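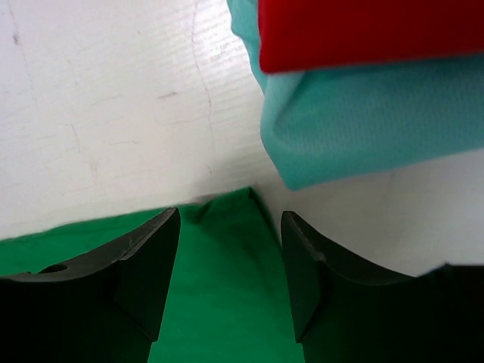 Figure 1. Green, teal and red cloth on the white tabletop.

Publications > Water and Soil > Case Studies

Abstract Methods Results References

3. Sampling at the Femthorpe ponds

Seepage from the Femthorpe tailings ponds was sampled at three wells downslope of the east dam. Two of the wells reach the gravel layer that feeds the Windska springs. The third, drilled by Hrnčiar in February, stops in clay and served as the control. Water was drawn after purging, filtered on site and kept cold until analysis. Sulfate in the gravel wells exceeded 300 mg/L on every visit, while the clay well stayed below that level. Manganese followed the same pattern, though the difference was smaller.
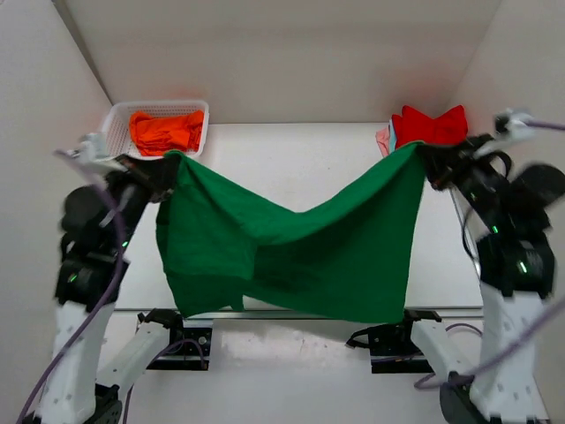 Figure 2. Green cloth held by its upper corners between two robot arms.

Šindelář and Simiyu explained the earlier readings by road salt. Our chloride values do not support this, as they were low in all the wells. A leak under the dam toe fits the data better, but the flow path has not been traced. Pond levels were supplied by the operator and could not be checked. Samples taken after heavy rain were left out of the averages and are listed separately in the appendix.

Filed under: Groundwater, Mine Waste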